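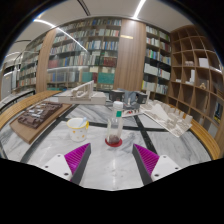

Vikas Bansal has been making vinegar in the back half of a former shoe repair shop in Doleswood for six years. He started with apples from his neighbor's yard and a bucket. Last year he sold 4,000 bottles, most of them to people who live within a short drive.

He is 52 and worked in insurance claims before this. He still keeps his records the way he did then, in ruled notebooks, one line per batch. The batch he was checking when I visited was number 359.

"People think it's a recipe," he said. "It's mostly waiting, and writing down what you did so you can do it again. The first year I wrote nothing down. I made one very good vinegar and I have never been able to repeat it."

The business is called Thakur, his mother's family name. She made pickles in large jars when he was growing up, and he says he learned from her to leave things alone. "She would put a cloth over the jar and tell us not to touch it. We touched it. She always knew."

Cider vinegar is made in two stages. Yeast turns the sugar in the juice to alcohol, and then bacteria turn the alcohol to acid. Bansal does both at room temperature, without a pump or added heat. The second stage takes him anywhere from two months to most of a winter, depending on the weather and how full the barrels are.

He buys fruit from 17 growers. Most are small, and a few bring him only a trunkload of windfalls in November. He pays the same price for ugly apples as for good-looking ones.

"I don't care about the skin," he said. "I care about rot. If there's rot I cut it out, and if there's a lot of rot it goes back."

I asked him about the cloudy material that customers sometimes write to him about. It is called the mother, a mat of cellulose made by the bacteria, and it can keep forming after bottling if the vinegar isn't pasteurized. His isn't.

"I get an email every week. Is it spoiled, is it safe, can I have my money back. I tell them to strain it through a coffee filter if they don't like the look. Some people write back and ask for more of it — they want to start their own." 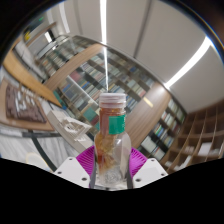 Growing, but slowly

A distributor called Rovasano offered to take his whole output two years ago. He turned it down after a month of thinking. The contract asked for a fixed acidity and a fixed color in every bottle, and he would have had to blend and filter to get there.

"It was good money. My wife would like me to mention that it was good money."

He did take on one larger customer, a lunch place called Skirnex that uses his vinegar in dressings and buys it by the drum. That account covers the rent. The rest comes from the Saturday-style markets in the area and a shelf by his own front door.

He plans to add a pear vinegar next, if the growers have enough fruit. He has tried it before in small amounts and was not happy with it. "Too thin," he said. "I think I rushed it."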